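Troller hand-held gripper kit – worth 1,318 or not?

Home robotics > Kits and hardware > Reviews
Started by tgr_bench
14 replies, page 1 of 1

tgr_bench
August 14, 2025
Had the Troller kit since June so figured I'd write this up before I forget everything. Bought it direct from Brernen, 1,318 all in with shipping. You get the gripper tool, camera mount, cable, a case that doesn't close right, and a year of their upload service. You squeeze, it records, the software turns it into something you can train an arm on. I do mostly laundry and clutter stuff. Can answer questions, typing between jobs so sorry for mistakes

fgalbraith
Does the upload service still choke on long sessions? That killed it for me in the beta.

tgr_bench
Yes. Anything past 300 clips in one session and it stalls. Split them up. Support says fixed "soon", they said that in June too

Paterson_Lane
1,318 for a plastic squeezer and a year of cloud. Wow. I built mine from the open plans for way less and the jaw is stiffer.

tgr_bench
How long did it take you tho

Paterson_Lane
3 weekends. Would've been two but I printed one finger link mirrored. Point stands.

nikola_k
Point doesn't really stand if you bill for your time. We have four of these at work, all Troller, and the reason is they match. Clips from one look like clips from the next. My home built ones drifted, every single one had the camera at a slightly different tilt and the training runs hated it.

Paterson_Lane
So use a jig. Print a jig. It's an hour.

nikola_k
We had a jig. People lean on things.

ArchieD
Two Archies on this board now so I'm the one who hates the trigger. Spring is way too heavy. After an hour my hand is done. Anybody swapped it?

agourlay
Other Archie here. Swapped mine, lighter spring from the hardware store, cut to length. Works great but the jaw opens slower, so don't go too light. Brernen told me it voids the warrenty, fyi.

fgalbraith
How is it on cloth specifically? Their page is all mugs and blocks. Every kit looks good on mugs.

tgr_bench
OK so cloth is why I bought it and it's a mixed bag. Good first – the tips close flat enough to pick up an edge. T-shirts, dish towels, pillowcases, no real trouble once you get the angle. Bad – anything thin on top of anything with holes in it. Lace, crochet, loose knits. You go for the garment and come up with both. Took me a lot of tries to learn to come in low and pinch just a little bit along the edge, like so 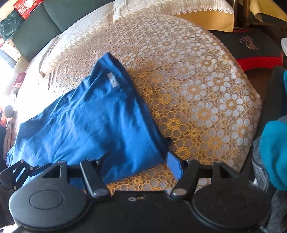 and then lift slow. If you yank it the cover underneath comes along and the clip is junk. I toss maybe a third of what I record on crochet, way less on a plain bedspread. Other thing, the wide lens gets you a ton of background, which I like, but it also means window glare washes out one side of the shot. Pull the shade or shoot later in the day. The manual says nothing about light, not one line.

fgalbraith
Useful, thanks. A third is high though?

tgr_bench
It is high. Was worse when I started

Paterson_Lane
Softer tips. I keep saying it. Stock ones are too slick, you're making up for it with force and that's why you grab the layer underneath.

nikola_k
Disagree, softer tips made it worse for us on knits. They snag. Stock tips and a lighter hand.

Paterson_Lane
Which softer tips

nikola_k
The Jundstead ones, the gray set

Paterson_Lane
Well yeah those are garbage. Try a silicone sheet, thin, cut it yourself.

ArchieD
Can somebody who isn't in a fight tell me if I should buy a second one. My upload year is nearly up and the renewal is 100, plus I'd need another case

agourlay
Second one for what? If it's just you recording, no. Renew and spend the rest on springs lol

tgr_bench
Same answer. One person one gripper. Get a second if you want two-handed clips, folding and such, but the sync between two units is flaky and I wouldn't pay for it yet.

nikola_k
Sync is fine if you start both from the laptop. Not from the buttons.

tgr_bench
Huh, didn't know that. Will try it this week. Score for now is 3 out of 5, would be a four if the uploader worked

Paterson_Lane
Two out of five and I haven't even touched one

agourlay
ArchieD check your messages, sent you the spring size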